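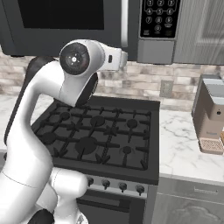
Week 4: House rules for the simulated kitchen

Right, before any of you run the microwave task in your own sim, read this handout. I know rules are the dull bit of the course, but they take up most of the marking scheme, and I'd like you to keep the marks!

We treat the simulated arm as though it could break things. A render can't burn you or crack a plate, I know, but whatever habits you pick up now will come with you when we move to the real arm in February. So the Dovside rules apply in simulation from day one.

Rule 1. Write down your contact list first. For a microwave that means the handle, the door, the dish and maybe a button or two. Anything that isn't on the list is a no-touch object, and that includes the hob. Hob knobs are a classic — the arm's lower links swing past them while you're busy watching the gripper. Log contacts on every link, please, all the way down to the base.

Rule 2. Open doors along their arc. Pulling straight back on a hinged door will often work in a simulator, and you'll come away thinking your controller is fine. Set a force limit before you start and don't raise it halfway through a batch to rescue a bad run.

Rule 3. Slow down inside anything with walls. Our limit inside a cavity is 20 per cent of free-space speed, and yes, it feels like forever.

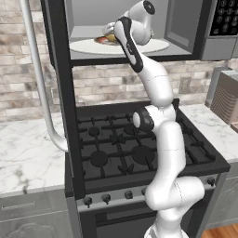 I'd also like you to think about the way out as much as the way in. Most of last year's failed runs were on the retreat, with the food exactly where it should be and the wrist clipping the door. Plan the exit path before you plan the entry. If you can't find one, change your starting pose.

Rule 4. Keep every run. A full submission is 200 runs with the random seeds saved. One group handed in 208 and had quietly dropped the eight worst, which I only spotted from the gaps in the Livley log numbers. Don't do that. A bad run with a decent note beside it gets full credit for reporting.

Rule 5. Say what you changed. If you've altered friction, door stiffness or lighting from the Koivisto defaults, put it in the table on your first page. I can't compare your results with anyone else's otherwise.

For next time, read section 31 of the course notes (the bit on stopping distances) and bring your contact list on paper. Draft run logs go in the Gavix folder by 17th December — late ones I'll still read, but you won't get comments back before the break.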